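4.2 Which apps stay in use after the first month

The install figures in the previous section say how many people picked up a business app. They say little about who kept it. To look at this we used the second part of the Prurutico panel, in which 148 small firms agreed to share weekly counts of opened apps on work phones. Firms entered the panel in January and were followed for 40 weeks. An app was treated as "kept" if at least one person in the firm opened it in each of the last four weeks of that period.

We grouped the apps by main use: chat, video meetings, file storage, scheduling, time tracking and expense claims. An app with more than one use was placed in the group its own store listing named first. This rule is crude. Several chat apps now include meetings, and the two groups should be read together where the differences between them are small. 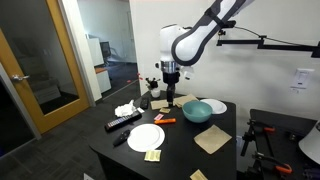

Chat apps were kept most often, followed by file storage. Time tracking apps were installed by many firms and dropped by most of them before the midpoint of the period. The pattern held when we left out firms that changed owners or moved to new phones during the study. It was weaker for firms with fewer than five staff, where a single person leaving could end the use of an app overnight.

The share of firms keeping each type of app was also tracked week by week. The steep fall for time tracking comes early, at the point where most free trials end. We can't say from the counts alone whether price was the cause. The exit survey, which fewer than half of the firms returned, named price and double entry of hours with similar frequency.

Figure 4. A robot arm's gripper above a black table with remotes, plates and a teal bowl. Firms that left the panel are counted up to their last full week. 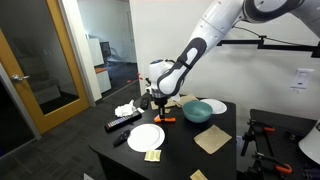
The number of apps already on the phone also mattered. Firms that entered the panel with a small set of work apps were more likely to keep a new one. Firms with many apps tended to swap one for another inside the same group, so that the total changed little over the period while the names on the list did. Earlier work based on store rankings would count such a swap as growth for one product and would miss the loss on the other side.

We tested whether the way an app came into the firm made a difference. In the entry form, the person in charge could state that a new app had been chosen by management, asked for by staff, or required by a client. Apps required by a client were kept the longest, and their use was uneven, with long quiet stretches between short bursts. Apps asked for by staff were opened on more days. Management choices fell between the two on both measures, with wide variation from firm to firm.

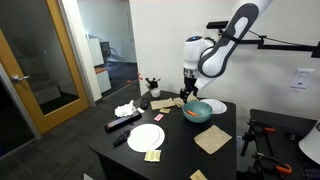
Two sites were followed more closely. Ovcombe, a supplier of office fittings, and Nowicki, a payroll service, each let us read the full log of app openings for 16 weeks, with user names removed. At Ovcombe most openings fell between 7 and 9 a.m., before crews left for the day. At Nowicki they were spread across working hours, with a second, lower peak in the evening. The evening peak was almost entirely chat. Neither firm had a written rule on the use of work apps after hours at the time of the study.

The logs also show how short most sessions are. In both firms the typical opening lasted less than a minute, and scheduling apps were often opened and closed with no further action - a glance at the day's list, as far as we can tell. Measures that rely on time spent would rank these apps low, although staff in both firms named scheduling as the app they would least like to lose.
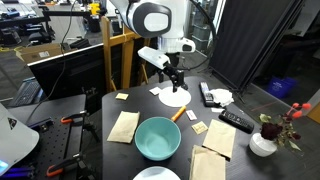 Some limits should be kept in mind. The panel was recruited through Solaritz, a reseller of phone plans, and firms that buy their phones through a reseller may differ from firms where staff use their own. The original mailing went to around 2000 firms, and we know only the size and trade of those that did not answer. Retail is thin in the final panel, and construction is overrepresented. We weighted the results by trade but did not try to correct for anything else.

Use on laptops is also missing. A firm that moved its file storage from phone to desktop would appear here as having dropped the app. We checked for this in the exit survey and found it in a handful of cases, all in file storage. Those firms are left in the figures as recorded, and the shares for that group are for this reason likely to be a little low. Section 4.3 repeats the analysis for tablets.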